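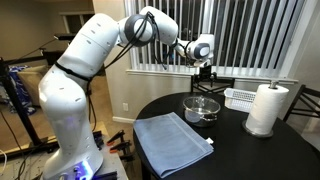 Clarari Round Table, Black

A small table for kitchens and break rooms, sold by Dikach. The top is 600 mm across and ships with the legs off. Assembly takes 9 bolts — a spare is in the bag.
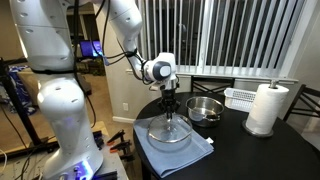

Wipe the top with a damp cloth. Skip scouring pads, they dull the finish. Felt pads for the feet are sold separately.

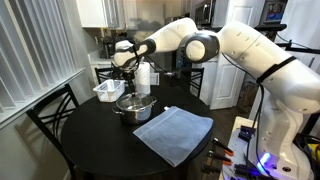
Can I order the top without the legs?
Tops are sold alone for 145, in black only. Email Régis Barbier in parts.

Delivery is 3 weeks. Orders placed in December ship in January.
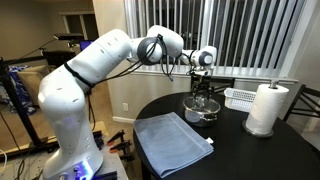 Stainless steel pot with clear glass lid. Cookware not included.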